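Come and help us compare grippers at Rullanico

We're looking for people to spend a morning or an afternoon with us in March, driving a simulated robot arm around a kitchen and telling us which gripper they liked best. You don't need any background in this sort of thing, and if you've never touched a controller in your life we'd be especially glad to have you!

You'll try the Orov and the Gallardo on the same household jobs, 22 short tries in all, with plenty of breaks and a decent cup of tea. Tiina Rissanen will sit beside you the whole way and she's very patient. We pay $83 for your time and cover parking. To put your name down, ring Carleen Katene on extension 436 any time before 5:30 pm.
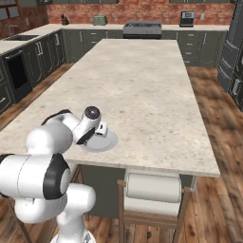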